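Chamado: lista de espera da habitação social some depois da importação
Sistema: Karndale, módulo Atribuição de Fogos
Aberto por: Marlene Meireles, Gabinete de Habitação
Responsável: Solange Teixeira, suporte
Estado: em acompanhamento

Descrição do problema

Bom dia, Solange, e desculpe já incomodar logo às 9h10. Importei o ficheiro de janeiro com os 200 agregados que pediram casa no bairro Bakamari e, quando abro a lista de espera, só me aparecem 178. O relatório da importação diz que entraram os 200, sem erro nenhum, e é isso que me faz confusão. Já saí, já voltei a entrar, já experimentei no computador da entrada – e fica tudo na mesma. Entre os que faltam há uma mãe com 4 filhos que vem cá hoje à tarde saber em que lugar está, e gostava muito de lhe poder responder.

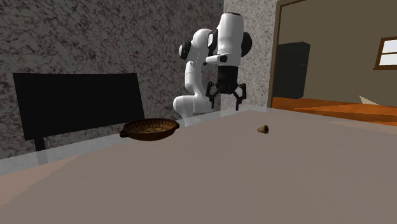

Primeira resposta do suporte

Olá, Marlene, não incomoda nada, e obrigada por ter escrito tudo tão direitinho, que assim poupa-me metade das perguntas. Os processos não se perderam, pode ficar descansada: estão na base de dados e encontrei os 200 pela pesquisa por número. O que acontece é que a lista esconde os agregados sem freguesia preenchida, e no seu ficheiro há moradas da zona de Essien que vêm com o nome antigo, "Soma". O Karndale não reconhece esse nome e deixa o campo em branco.

Peço-lhe que faça assim:
Abra Atribuição de Fogos e escolha Pesquisa avançada.
No campo Freguesia, marque "Sem valor" e carregue em Procurar.
Selecione todos os resultados e use Editar em conjunto para pôr "Essien".
Grave e volte a calcular a pontuação.

Não importe o ficheiro outra vez, por favor, senão ficamos com processos repetidos e depois é um castigo para os separar.
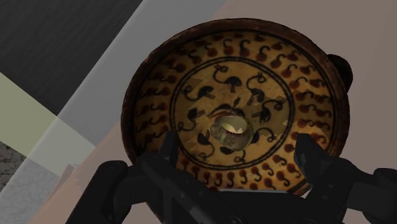
Taça de barro em tons ocres, com pintura escura.

Resposta da utilizadora, 11h40

Solange, apareceram todos! Já tenho os 200 na lista e a senhora dos 4 filhos também lá está. Só me ficou uma dúvida – a data do pedido destes que corrigi passou a ser a de hoje, e a antiguidade conta para os pontos. Há maneira de repor a original?

Nota do suporte, 12h05

Há, sim, e fez muito bem em reparar. A edição em conjunto mexe na data quando a opção "Manter data de entrada" está desligada, e eu devia tê-la avisado. Vou repor as datas a partir do ficheiro importado. Até eu lhe escrever, não imprima a lista ordenada. Deixo o chamado aberto e peço à equipa que acrescente "Soma" como nome alternativo de Essien.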